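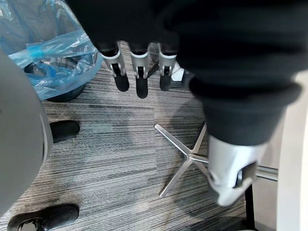

The long way round to a clean office
By Ans Jacobs

My mother cleaned offices for most of her working life, and in the July I turned 11 she began taking me along. We went in at six in the evening, when the last of the clerks at Dijkstra were hunting for their coats, and we came out when the street lamps were on. I was given a duster and told to do the skirting boards, a job I now suspect was chosen to keep me low down and quiet.

What I remember best is how much she knew about people she hardly ever met. She knew who was eating badly and who had given up smoking (and who had started again). There was a man on the second floor who left her a toffee on his blotter every night, and she left him a note at Christmas, and in all those years I believe they spoke twice.
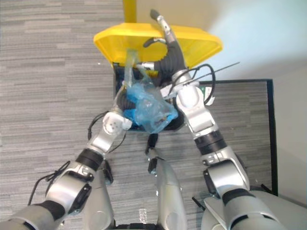
I thought of her a good deal this spring, when I went to Kiltton to spend a few evenings with the cleaners at Domis, a small firm that looks after 60 buildings in and near the town. They are a cheerful lot, and they talk as they go, mostly about bus times and grandchildren and whether the new floor soap smells of pears or of paint. They let me do the skirting boards, too, once I'd told them the story!

Much has changed, of course. The hours are kinder, and plenty of offices are now cleaned in the daytime, so that the people at the desks and the people with the mops have to learn each other's names. Some like this and some don't. One woman told me she missed the peace of an empty corridor, with the radio on low and her shoes off. Another said she'd been asked to two birthday teas since Easter, and had gone to both, and had the cake recipe in her bag if I wanted to copy it down.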